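Stisia grocery handling — data collection meeting, May
Present: Telma Gallardo (chair), Győző Csonka, Dardo Cisternas, Myroslav Hutsuliak (notes)
Absent: Fermín Huenchumán

1. Wrist camera views
Myroslav showed two views from the pineapple task.

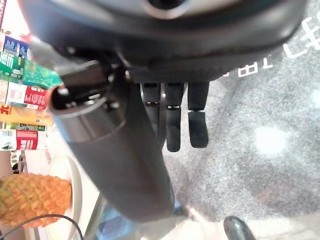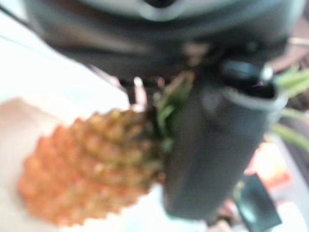 Wrist views, pineapple task. First: hand, carpet and shelf. Second: finger at the crown end.

Győző said the second view is too blurred to label finger contact from. Telma wants blurred episodes kept but tagged. Agreed. Dardo will add the tag to the Nondudeck form.

2. Episode count
1,340 episodes recorded to date, 1,126 accepted. Most rejects are missing the start marker — operators press record after the arm is already moving. Győző to move the marker to the foot pedal.

3. Next objects
Target is 50 accepted episodes per object. Cans and bottles next, then boxes. Dardo asked for more starting positions per object. Telma agreed to four, to be reviewed after the cans.

4. Training run
Fermín sent a note: he will train on the first 400 accepted episodes and hold the rest for later. No objections.

5. Other business
Spare wrist cable ordered through Espinoza, no delivery date yet.

Meeting closed 11:40. Next one in June, Telma to set the time.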